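Trolham Approves Equipment Plan for Robotic Assembly Training

Trolham Technical Institute has approved an equipment plan that will expand its robotic assembly program from one workcell to four over the coming budget cycle. The plan was adopted in August after a review of purchase, lease and shared-use options, and it covers the arms themselves as well as grippers, enclosures, spare parts and staff training.

The institute currently runs a single cell in the Fikre Building. Students in the second-year automation course share it with the applied research group, and demand has outgrown the hours available. Under the present arrangement each student team receives one supervised session per week, and research runs are generally held after 6 p.m.

"We were scheduling people around a machine, and the schedule had become the limiting factor in the course," said Zinash Alemneh, director of instructional equipment at Trolham. "The new cells will allow teams to repeat an exercise in the same week, while the work is still fresh."

The plan calls for 3 additional arms to be acquired in two stages. Two will be purchased outright in the first stage. The remaining arm will be leased through Bisitz, a regional equipment supplier, with an option to buy at the end of the term. Trolham will own all grippers and fixtures from the start, including those mounted on the leased unit.

According to the planning document, 70 percent of the approved funds are assigned to hardware and installation. The balance is reserved for maintenance, replacement finger sets, software support and instructor certification. Earlier equipment plans at the institute placed most of these items in the general operating budget, where they competed with building repairs and classroom supplies. Ms. Alemneh said the change was made at the request of the departments that use the equipment.

Bidders were asked to quote on a common specification. Each arm must be able to lift, orient and set down small rigid parts inside an enclosed workspace, and must accept the two-finger grippers already in use at the institute. Suppliers were also required to state delivery times for wear parts and to list any annual license charges separately from the purchase price. Two bids were returned for clarification on the second point before scoring began.

Payload was given less weight than in previous purchases. The review found that student work rarely approaches the rated limit of the current arm, and that a smaller model would fit the available benches without structural changes to the room. Repeatability, ease of recovery after a stop, and the quality of the printed documentation were all scored more heavily.

The first exercises assigned to the new cells will be block assembly tasks, in which shaped pieces are placed into recesses cut in a board. The boards and blocks are inexpensive to replace and can be changed between sessions without tools. Instructors intend to use the same set of tasks in every cell so that results can be compared from one team to the next. 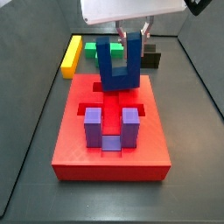
Tsegereda Degefa, who coordinates the assembly course, said that placement tasks of this type expose students early to problems they will meet in production settings. A piece that is gripped at a slight angle may still be seated correctly, but the approach has to be planned for it, and the order in which pieces go in matters when one part blocks access to another. Students will be graded on their planning notes as well as on the finished assembly.

"A good part of the course is deciding what to do before the arm moves," Ms. Degefa said. "That takes time at the cell, and time at the cell is what we have been short of."

Installation will begin with electrical work in the Fikre Building. The existing cell will remain in service during this period, although sessions may be moved to the morning on short notice. Enclosure panels for the new stations will be fabricated in the institute's own shop, using the current enclosure as a pattern.

Scheduling for all cells will be handled through Idura, the reservation system already used for the machine shop and the measurement lab. Research users will be able to book open hours once course sessions have been entered for the term. Standing reservations held under the old paper log will not carry over — current users should submit new requests through their department office.

The plan also sets terms for retirement of the existing arm. It will be kept as a teaching unit for as long as replacement parts can be obtained, and its condition will be reviewed every 4 months. No trade-in value was included in the budget figures.

Departments with questions about access, training or the placement of shared fixtures may contact the Office of Instructional Equipment at Trolham.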